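Juli 2025
Von Perla Olvera

Aushilfe (m/w/d) für unser Buchlager gesucht – Sortieren, Prüfen, Verpacken

Mosimora ist ein Versandantiquariat für gebrauchte Sach- und Lehrbücher in vielen Sprachen. Für den Arbeitsplatz Büchertisch suchen wir zum nächstmöglichen Zeitpunkt eine Aushilfe mit 10 Stunden pro Woche. Die Stelle ist zunächst bis Ende Dezember befristet. 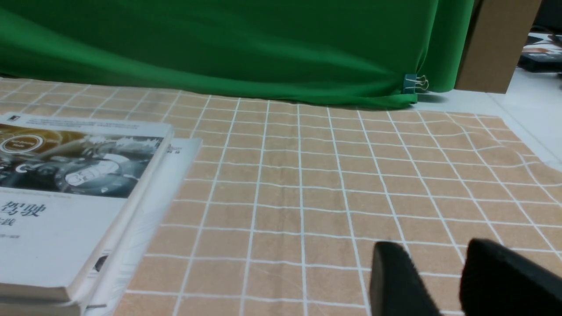
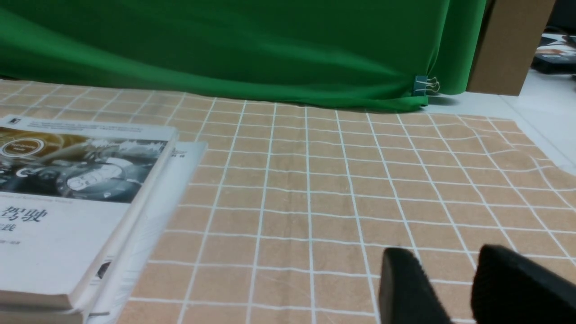

Unser Büchertisch mit Karotuch, dahinter der grüne Stoff

Am Büchertisch wird die eingegangene Ware gesichtet. Ein Teil davon sind fremdsprachige Titel, zum Beispiel chinesische Bücher wie das auf dem ersten Bild mit dem Aufdruck »驾驶« (Fahren, Führen eines Fahrzeugs). Sprachkenntnisse sind dafür hilfreich, aber keine Bedingung. Titel, die sich nicht zuordnen lassen, kommen in ein eigenes Fach und werden später von der Redaktion bearbeitet.

Ihre Aufgaben

Sie nehmen Bücher aus den Lieferkartons, legen sie auf den Tisch und prüfen Einband, Rücken und Seitenkanten. Der Zustand wird nach unserer Liste in 3 Stufen eingetragen. Bücher mit Wasserschäden oder fehlenden Seiten werden aussortiert. Danach stapeln Sie die Ware nach Format und bringen sie ins Regal. Eine volle Lieferung umfasst 100 Bücher und soll innerhalb einer Schicht durchgesehen sein.

An Versandtagen packen Sie außerdem Bestellungen. Karton und Füllmaterial stellen wir. Zum Schichtende wird der Tisch abgeräumt und das Tuch glatt gezogen. Stoff und Klammern am Hintergrund bleiben hängen, wie sie sind.

Was Sie mitbringen

Sie arbeiten sorgfältig und können länger stehen. Bücherkartons sind schwer – Heben und Tragen gehört zur Arbeit. Einfache Eingaben am Computer sollten Ihnen keine Mühe machen, die Erfassung läuft bei uns über das Programm Priltley. Deutsch benötigen Sie so weit, dass Sie die Zustandsliste lesen und Rückfragen klären können. Erfahrung im Buchhandel oder in einer Bibliothek ist gern gesehen.

Was wir bieten

Der Stundenlohn beträgt 13 Euro. Die Arbeitszeiten legen wir gemeinsam fest, möglich sind Vormittage oder Nachmittage. Die Einarbeitung dauert 3 Schichten und wird voll bezahlt. Beschädigte Titel, die nicht mehr verkauft werden, dürfen Sie nach Rücksprache mitnehmen.

Bewerbung

Bitte schicken Sie uns einen kurzen Lebenslauf und nennen Sie die Zeiten, zu denen Sie arbeiten können. Ein Anschreiben ist nicht nötig. Schreiben Sie dazu, welche Sprachen oder Schriften Sie lesen – auch Grundkenntnisse. Ansprechpartnerin ist Perla Olvera, Mosimora, Personal und Lager. Unterlagen auf Papier senden wir nicht zurück.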